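3.2 The shelf task

We picked the shelf task in June, mostly because I'd been building the same sort of plastic rack at home and swearing at it. The kit is panels and tubes that push together, and our student club at Wullham wanted something both arms would have to share. One arm holds, the other brings the tube (Figure 2). Eduardo Ignacio drove the arms for most of the runs and I kept the log, badly at first!
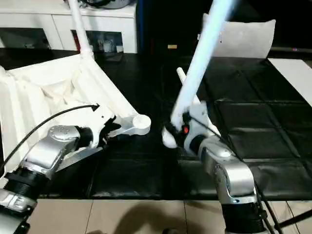
Figure 2. Two-arm work on the rack, with a white part in the left gripper and a tube in the right.

3.3 Recording and sorting

We ended up with 3,307 recordings and kept 1,175 of them – a bit painful, but plenty of the early ones were just us learning to drive. A run was thrown out if a part left the table or if the driver stopped for more than 3 seconds to think (I did this a lot).
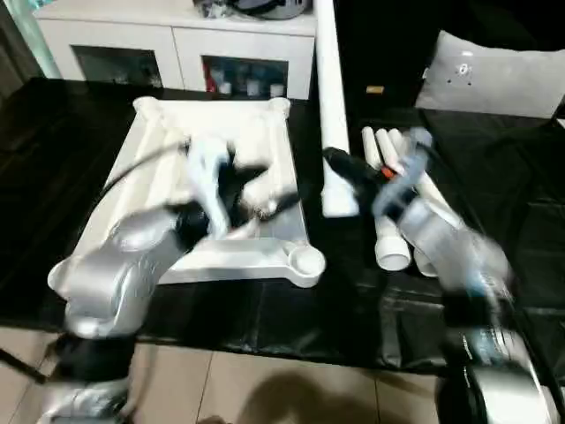
The other rule we argued over was where the parts should start. Brostlow, the team we swapped notes with, always laid theirs out the same way, and their model got stuck as soon as a tube was turned round. So we moved ours between runs, and marked each run as easy or hard before watching it back. Two of us did the marking separately, and we only talked about the ones where we disagreed.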